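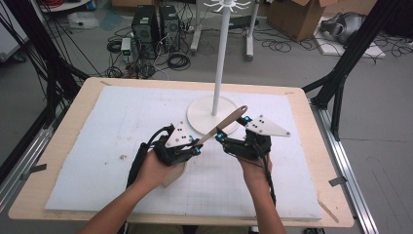

Wooden spatulas last for years if you treat them halfway decently, and I say that as someone who killed a lot of them in the dishwasher before my neighbor Analyn set me straight. Wash them by hand, quick, and never leave them soaking in the pan overnight (guilty!).

Dry them with a towel and then hang them up. I like a round rack with hooks on a tall pole – it takes up hardly any counter, and you can grab what you want without digging through a drawer. If your spatula has no hole in the handle, drill a small one and loop some kitchen string through it.

When the blade starts feeling fuzzy, rub it down with fine sandpaper, going with the grain, then wipe on food-grade mineral oil. Let it sit overnight and buff off whatever's left. I do all of mine in November before the big cooking starts, on an old board so the oil stays off the table.

Onion smell? Half a lemon and a little coarse salt, then rinse.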